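刷了两遍还是觉得不对,大家家里的白墙到底怎么选的?

邮件分享 | 打印本帖

北窗下的萝卜
先说情况。我们在 Wenddale 老区那边接手了一套小房子,52 平,客厅朝北,卧室朝东,厨房夹在中间没什么光。前任屋主把客厅刷成了一种很难形容的豆沙色,我住进去第一天就决定要改白。当时想得特别简单,白嘛,能有多难,去店里拎一桶回来滚上去就完了。

然后我就掉坑里了!Drutstead 建材市场那家漆店的师傅给我拿出来一大把色卡,30 来张,全叫白。什么云白、壳白、贝白、纸白,摆在一起看每张都不一样,分开看每张都一样。我在柜台前站到人家快关门,最后挑了 Igwe 家一个叫 Unau 的颜色,师傅说卖得好,很多人刷。

刷上去第一遍,灰。我以为没干透,等了几天,还是灰。又上了第二遍,灰得更均匀了。晚上开灯又变成有点奶油的感觉,特别好看,可我白天也要住啊(我在家干活,客厅就是办公室)。现在的问题是,要不要铲掉重来,还是我再忍忍,等二月过去太阳高一点会好?求过来人讲讲。

一桶两清
朝北的客厅先别急着怪漆。北边进来的光本身偏冷,冷光打在什么白上都会往灰蓝走。你晚上开灯觉得像奶油,说明这漆本身带暖底子,放到朝南的屋里多半挺舒服的。

我建议你做个笨办法:找块板子,刷两遍同样的漆,干透之后拿去卧室靠东窗立着,早上看一次,下午看一次。要是在卧室好看,那就是光的事,客厅换个更暖的就行。要是在卧室也难看,再去找店家说。

还有,色卡千万别在店里定。店里那个灯,谁照谁好看。

阿蕨不浇水
顶楼上。我家去年刷的时候就是吃了色卡的亏,指甲盖那么大一块,跟一整面墙完全是两个东西。面积一大,颜色里那点底色全跑出来了。我选的那个白带一点点粉,小卡上根本看不出来,刷完我妈进门说你这屋怎么跟妇产科似的。

后来我就把它当特色住了……看习惯了也还行。

北窗下的萝卜
哈哈哈哈妇产科!那我这个大概是牙科。

板子的办法我今晚就试,家里有块以前钉柜子剩的背板。不过就算是光的问题,我也挺不甘心的,两遍漆啊,胳膊酸了好几天。

梯子借我用用
说个不同意见。我不觉得是朝向的锅,至少不全是。我家客厅也朝北,刷的最普通的那种纯白,什么底色都没有,白天看着干干净净。反倒是那些带暖底的白,在暗一点的屋子里容易发闷发脏。楼主要重刷的话我投纯白一票,别再往里加黄了,越加越旧。

一桶两清
@梯子借我用用 你家对面有没有楼?

梯子借我用用
对面是个操场,挺敞亮的。怎么了?

一桶两清
那就对了呀。你家虽然朝北,但前面没遮挡,一整片天光进来,量够。楼主在 Wenddale 老区,那边巷子什么宽度我清楚,伸手都快够着对面窗台了。光量不够的时候纯白只会更灰,因为它自己一点颜色都没有,全靠光给。这两种情况不能放一块儿比。

梯子借我用用
光量我承认。但你说带暖底的就能救回来,我还是不信。我姐家就是典型,北向加遮挡,听人劝刷了很暖的白,白天像旧报纸。最后她加了两盏灯才算能看,那早加灯不就完了,跟漆有什么关系。

墙角慢慢磨
我来和个稀泥。你们俩说的都对一半。一个白看起来什么样,要看光从哪来、多不多,还要看旁边是什么。地板是红的,墙就往红里走;窗外是绿树,墙就发绿。我家有一面墙,夏天发绿,冬天叶子掉光了就不绿了,同一桶漆。

而且同一个面上自己就不是一个色。平时我们脑子会自动给它找齐,告诉你这是白的,所以不觉得。你真拿眼睛一块一块去盯,会吓一跳。
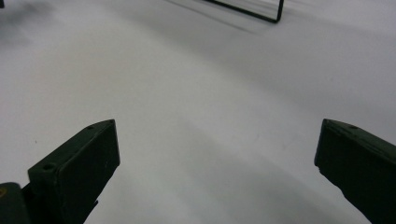
都叫白,左下偏奶白,右上发灰,过渡是软的。

所以我一直劝人不要贴着一小块纠结。退到门口,眯着眼,看整面墙跟地板、跟天花板搭不搭。搭就行了。真要一寸一寸去较劲,哪个牌子的白都经不起看。

阿蕨不浇水
我刚抬头盯了我家天花板半天,现在觉得它也不白了。谢谢你啊。

北窗下的萝卜
我也是,完蛋了,我现在看什么都是灰的。盘子是灰的,冰箱是灰的,连我新买的枕套都是灰的。

不过你说窗外那个我有感觉。我客厅窗户正对着人家一堵水泥墙,离得特别近,进来的光都是那堵墙弹过来的。这谁受得了。

墙角慢慢磨
那基本上破案一半了。你等于住在那堵水泥墙的反光里。要不你跟邻居商量商量,把他那堵墙刷成米黄的(开玩笑,别真去)。

说正经的,窗台附近能放点浅色的东西就放点,窗帘换薄的,玻璃擦干净。擦玻璃真有用,我每次擦完都觉得屋里亮一截。

老宅漏风户
插一句跟颜色没关系的。楼主说第二遍之后“灰得更均匀了”,我想问底漆打了没有?原来是豆沙色,那个颜色很顽固的,底漆没封住,面漆薄一点就会透,透出来就是脏兮兮的感觉,你会以为是白选错了。我家书房原来是墨绿的,没打底漆直接上白,刷到后来我都想搬家了。

北窗下的萝卜
……底漆。

我用的是说明上写着“底面合一”的那种,师傅说不用另外打。

老宅漏风户
浅色盖浅色可以合一,豆沙色我不敢。你找个暗角,比如门后面,跟窗边对比一下。窗边是灰,门后面是灰里带一点粉褐,那就是透了。

一桶两清
同意这条,我前面漏问了。底漆这事得先查清楚再谈换颜色,不然换成什么都白搭。楼主要查的话把踢脚线上面那一条也看看,滚筒够不着的地方一般最薄。

梯子借我用用
底漆这个我也同意。难得啊,咱们几个有同意的时候。

但我还是要说一句,灯!灯!灯!楼主白天在家干活,又是那种巷子,指望自然光本来就不现实。与其重刷,不如先弄盏朝天花板打的落地灯,光打上去再散下来,墙立刻就不一样。我自己就有一盏,从早开到晚。

阿蕨不浇水
从早开到晚电费你出吗,哈哈。我是宁愿暗一点也不想大白天开灯的人,总觉得在地下室上班。这个真看个人。

梯子借我用用
现在的灯能费几个电。你养的那些蕨类补光灯才费电吧。

阿蕨不浇水
你怎么知道我开补光灯……行吧,打住,不歪楼。

北窗下的萝卜
回来汇报了。周五请了半天假,专门在家盯墙(请假理由没敢写)。

板子先说。刷好的板子放到卧室东窗边上,早上看是很舒服的白,有一点点暖,我甚至有点喜欢它。下午卧室没太阳了,板子也跟着暗下去,但不脏。拿回客厅往墙前面一立,马上变灰。所以光的问题坐实了。

然后是门后面。老宅漏风户你说得太准了,门后那一块真的透,拿手电斜着照,能看到一道一道的,滚筒接茬的地方颜色深浅都不同。踢脚线上面那条更明显,简直是豆沙色在跟我打招呼。

所以我这是两个毛病叠在一起。师傅那句“不用打”我记他一辈子。

老宅漏风户
别太怪师傅,可能他以为你原来就是浅色墙。你当时跟他说豆沙色了吗?

北窗下的萝卜
……好像没说。我就说了“旧墙翻新”。

一桶两清
哈哈哈那这笔账算你自己头上。

给你个顺序吧,照着来不会错:客厅先拿细砂纸轻轻过一遍,擦灰,打一层封闭底漆,等干透。这时候别急着上面漆,住几天,看看底漆的白在你家是什么样。底漆一般是很干的白,相当于先免费体验一下梯子哥说的纯白。喜欢就买纯白,不喜欢再往暖里走一档。

梯子借我用用
这个办法公道。我等着看楼主倒戈。

墙角慢慢磨
补充一点,天花板要不要一起动?客厅墙换了白,天花板要是老白,边上那条线会很扎眼。我当年就是只刷了墙,结果天花板一下子显得像抽了好多年烟。

北窗下的萝卜
别提了,天花板我还没敢看。

底漆已经下单了,买了 5 升,店里说够。卧室我决定就用剩下的 Unau,反正它在那边好看,不浪费。厨房先不管,油烟一熏什么白都是一个白。

刷完上来更新。谁在 Wenddale 附近有长杆滚筒能借一下的,请私信我,奶茶两杯。

阿蕨不浇水
长杆我有,但是滚筒头上是我那个妇产科粉,洗不干净,你介意吗?

北窗下的萝卜
介意!!!杆子可以,头我自己买。

分享 4 | 收藏 | 举报
联系我们 | 版权归发帖人所有,转载请注明出处 | 返回顶部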